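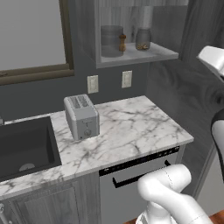 One mum told me in April that her son now gets up before she does, and could we please start even earlier. We can't, sorry! But I wanted to begin with her, as it's the nicest complaint I've had since your grant came through.

So, hello again to everyone at the Stistorel Fund, and here is where the Prultine Breakfast Club has got to since my last report.

How many are coming

We have 56 children on the register, and between January and the end of April we gave out 1635 breakfasts. I'd told you in the application that we'd be happy with less than that, so I'm very pleased (and a bit tired). The busiest stretch was the cold fortnight after half term, when we ran out of bowls and a few of the older ones ate porridge out of mugs. They've asked to do it again since.

Numbers drop when it rains hard. The bus from the Pimura estate gets stuck at the roadworks, and by the time it comes in there are only a few minutes left before the bell. I've asked the school whether those children can bring their toast into registration. The answer so far is yes for toast and no for anything with milk on it, fair enough.

What we serve

Toast is still the favourite by miles. I had big ideas about fruit and yoghurt pots, and we did try, but a lot came back with only the top eaten. Now we put out cut-up apple and satsumas on the tables while the bread is on, and it goes without anyone being asked. Porridge twice a week, cereal every day, eggs once a month if the kitchen is free.

Ikeda, the bakery on the corner, has moved us on to their seeded loaf at the same price as the white. There was grumbling for a week. We kept a white loaf going for those who really couldn't face it, and I think we'll carry on doing so, even though it makes the ordering fiddly.

We have 7 families with allergies or other food needs, up on the autumn. I've rewritten the sheet on the wall, and the gluten-free bread has its own cupboard, board and knife. It also costs more than I budgeted for, see below.

Money

Most of your grant is going where I said it would: food, the morning wages and the hall heating. Two lines are off. Gluten-free bread and oat milk are over, and travel is well under as I put in for a delivery charge that Ikeda then didn't make. Would you be happy for me to move the travel money across to food? I won't touch it until I hear from you. The full sheet is coming in a separate email with the receipts, in the order you asked for this time!

Things that haven't gone so well

The homework corner hasn't taken off. We set out a table with pencils and a lamp, and mostly it's used for cards. I've stopped pushing it. A couple of the children read there, and it's the quietest spot in the hall, so it stays.

We also lost 8 mornings to the boiler. We had the classroom next door for some of them and sent out cereal bars and fruit for the others, but it wasn't the same and I know some parents were caught out. There's now a text message that goes out by half past six if we can't open. I haven't counted the bars as breakfasts in the figure at the top.

Next term

I'd like to let the Year 6s help with the serving, two at a time, with hats and aprons and a proper rota. They've been asking for ages. I also want to sort out the bus with the council, or at least find out when the roadworks finish, and to get some answers from parents about whether they'd use us in the first week of the summer holiday. The forms go home in book bags next month.

If any of you fancy coming to see a morning, please do. Doors open at quarter to eight, come in by the side gate, and let me know first so I can get an extra loaf in.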